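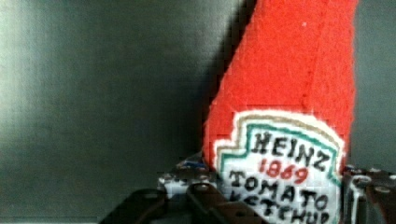

When the government in Monda reopened the Jeltow crossing in July, most foreign ministries treated it as good news and moved on. The trucks were running again, the observers had been let back into the customs yard, and the two sides had signed a paper. After a winter in which the border was shut to everything but ambulances, that looked like progress.

It was a smaller step than it looked. The paper signed at Jeltow settles who may drive over the bridge and at what hours. It leaves open who owns the east bank, who collects the duties, and what happens to the families who left their farms when the shelling began. Those were the questions that closed the crossing in the first place.

The outside powers wanted a deal before the harvest, and they got one. Prornon, which depends on the road for most of its fuel, was in no position to hold out. Monda was. Its negotiators understood early that the mediators were more worried about empty gas stations than about the map, and they bargained accordingly. Prornon gave up its claim to joint customs control in return for a promise to discuss the matter later. No date was set. 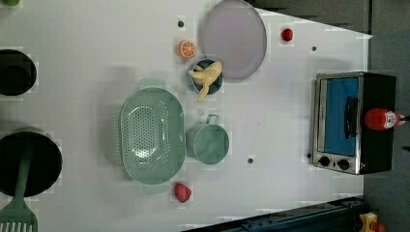
Defenders of the agreement make two points. The first is that the guns have been quiet. This is true and it matters. People in the river villages sleep in their own beds again, and the school on the west bank has gone back to a full day. The second is that trade builds habits of cooperation, and that a driver who crosses every morning has a stake in the peace.

The second point is weaker. Trade across this river was heavy for years before the fighting and did nothing to prevent it. What trade did do was give Monda a lever. Each time relations soured, inspections at Jeltow slowed down, and prices in Prornon's capital went up within the week. The new arrangement hands that lever back, with an international signature under it.

The troop question is worse. The agreement allows Monda to keep 700 soldiers on the east bank for "technical security," a term that does not appear in the definitions section of a text that runs to 211 pages. Prornon's lawyers asked for a definition and were told it would hold up the signing. The soldiers are there now. They have built a permanent barracks -- brick, with its own water line -- and a paved road to go with it.

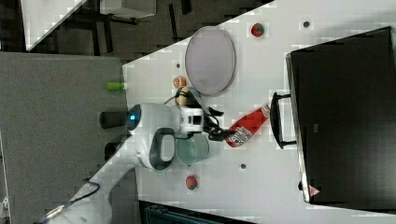 Money has followed the soldiers. Triantafyllou, the freight company that ran the old ferry, has leased the grain terminal below the bridge from Monda's transport ministry, on land Prornon still calls its own. The company says it takes no position on sovereignty and simply needs a landlord. But a long lease is a kind of recognition, and other firms are watching to see whether anyone objects. So far the mediators have said only that commercial contracts fall outside their mandate.

Prornon's leaders have few good choices. They could take the lease to arbitration, which would be slow and might bring the inspections back. They could wait for the promised talks, and find that by then the east bank has a barracks, a terminal and a payroll. The opposition in parliament wants the agreement suspended, but it has not said where the fuel would come from.

The mediators have more room than they admit. They control the reconstruction funds for both banks, and nothing obliges them to release the next share while the customs talks have no date. A short letter saying so would cost them little. Monda wants that money, chiefly for the rail link south, and it has shown before that it will move when a payment is held up.

Such a letter was drafted in the spring and withdrawn before the signing, on the grounds that it would spoil the mood. It is still in the files, and the fuel tanks in Prornon are full enough at present for someone to send it.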